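Power strip

A power strip is a row of electrical sockets set into one long housing and fed by a single cord, so that several appliances can share one outlet in the wall.
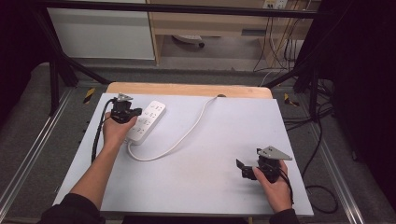

It goes by a good many names, and which one a person grows up with depends a great deal on where they live. In the United States it is a power strip or, a little loosely, a surge protector; in Britain people tend to say extension lead, and in Australia it is a power board. The words overlap in everyday talk, though a surge protector is properly a strip with extra parts inside that soak up sudden jumps in voltage, and plenty of plain strips have no such parts at all.

Inside, the arrangement is pleasantly simple. Long metal bars run the length of the housing, one for each conductor, and every socket taps into the same bars. Many strips add a rocker switch, often with a small light in it, and many American ones have a circuit breaker that trips when the total load climbs too high.

The sockets come in several layouts. Some sit straight in line, which suits slim plugs, while others are turned at an angle so that the bulky adapters sold with phones and lamps can sit side by side without crowding each other out - a small kindness to anyone who has tried to fit 3 of them in a row.

Older homes were wired in a time when a bedroom might need one lamp and perhaps a radio, and the strip has long made up the difference. In the Bretstead district, where most of the houses are well over 70 years old, the local maker Moselero sold a short model called the Gotach through hardware stores, and by 2000 it had become so common there that people used the name for any strip at all.

Safety advice is much the same everywhere. Heaters and other hungry appliances belong in a wall outlet, one strip should never be plugged into another, and the cord should not run under a rug, where heat can build up and wear goes unnoticed. A strip with scorched sockets or a cracked housing should be replaced.

See also: Extension cord; Circuit breaker; Wall outlet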